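Ticket 1520
Product: Flumodix head recorder, task segmentation
Reported from: Clunum demo room
Opened: April 21, 2023
Opened by: Zhenhua Shi
Priority: normal
Status: closed, one follow-up open

Summary
Segmenter ends the coffee machine task early. Live overlay shows "task complete" while the operator still has both hands on the water tank. First noticed during the demonstration for the Wamell visitors, on the big screen.

Setup
Counter station. Task script: take the tank off the machine, set it on the cloth, check the valve, put the tank back, wipe the counter. All stations were live for the visit, each with its own script. Recorders on current firmware, default segmenter profile. Review in Memon after upload.

Planned for the day: 200 episodes at the counter station. Result in Memon: 156 accepted, 33 rejected with code SEG-EARLY. The remaining episodes were not recorded. We stopped the station when the visitors moved on to the question session and did not restart it.

Steps to reproduce
1. Start an episode with the tank on the machine.
2. Remove the tank and set it down on the folded cloth.
3. Keep hold of it with both hands and do not lift it.
4. Wait. The overlay reports completion and the episode closes.

Expected: episode stays open until the wipe step is done.
Actual: episode closes at step 3.

Typical hand position for step 3, tank on the cloth next to the machine, both hands at the top:
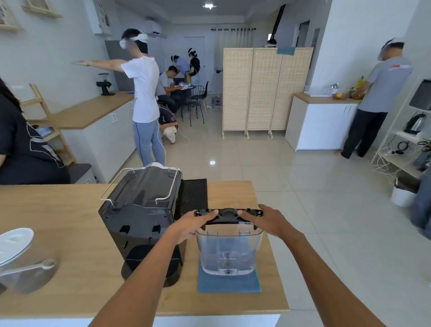 Ville Hyvönen: Need to know if the early close happens with every operator. If it follows one person, I would look at their calibration before touching the segmenter. Also please attach the logs from a rejected episode and an accepted one, same operator, same recorder.

Zhenhua Shi: Not tied to one person. All operators on the counter station have at least one SEG-EARLY. Recorders were swapped between stations over lunch and the fault stayed with the station. Logs attached, two pairs.

From the logs: hand tracking is fine in all four files. Both hands are present for the whole episode and confidence does not drop. What does drop is the tank. The object tracker loses it when it is set down, and the segmenter then sees two hands at rest with no held object. The default profile treats that as the end of the task.

Tried so far
- Recalibrated the head mount. No change.
- Raised the rest timer from default to double. Fewer early closes, but correct episodes now end late and pick up the start of the next one. Reverted.
- Moved the cloth closer to the machine. No change.
- Renamed the object class from "cup" to "container". No change, but it should have been "container" anyway. Left in.

For comparison we ran the same check with the hands on the machine, top panel and tank side. The object tracker held the machine throughout, and no episode closed early.

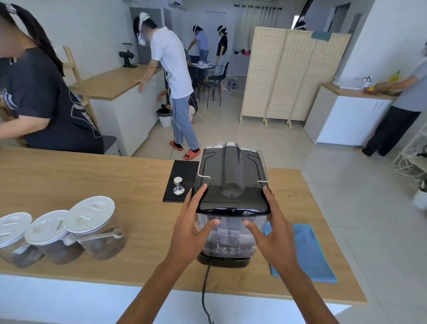

Sirkka Peltonen wrote back that the black housing was bound to track better than clear plastic, and asked for the transparent object profile to be tested before anyone edits the script. She also wanted it noted that the profile ships disabled and has to be loaded per station.

Noted. The profile was not loaded on any Clunum station. It is missing from the demo checklist, and the checklist is what we set up from on the morning of the visit.

Test with transparent object profile
Loaded on the counter station only. Segmenter back to default, rest timer back to default. Same script, same cloth. Operators were asked to hold still at step 3 for longer than they normally would.
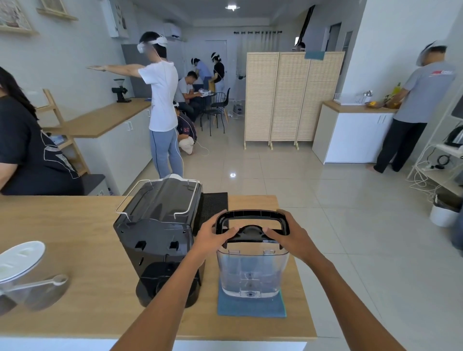

No SEG-EARLY with the profile loaded. The tank track still flickers when a palm covers most of the lid, but it recovers inside the rest timer and the episode stays open. CPU load on the recorder goes up slightly. Battery effect not measured.

Resolution
Transparent object profile to be loaded on any station with clear tanks, jars or scoops. Checklist updated. The rejected episodes can be reprocessed only where the recorder kept running past the false close, and Sigrun Lie is sorting those in Memon. The rest stay rejected.

The overlay on the visitor screen will show the step name only. "Task complete" is off by default for demonstrations until the follow-up is closed.

Follow-up
Measure battery drain with the profile loaded, full session. Assigned to Elsa Jääskeläinen, due in May before the next open day.

Flumodix Support | Contact the service desk | Back to top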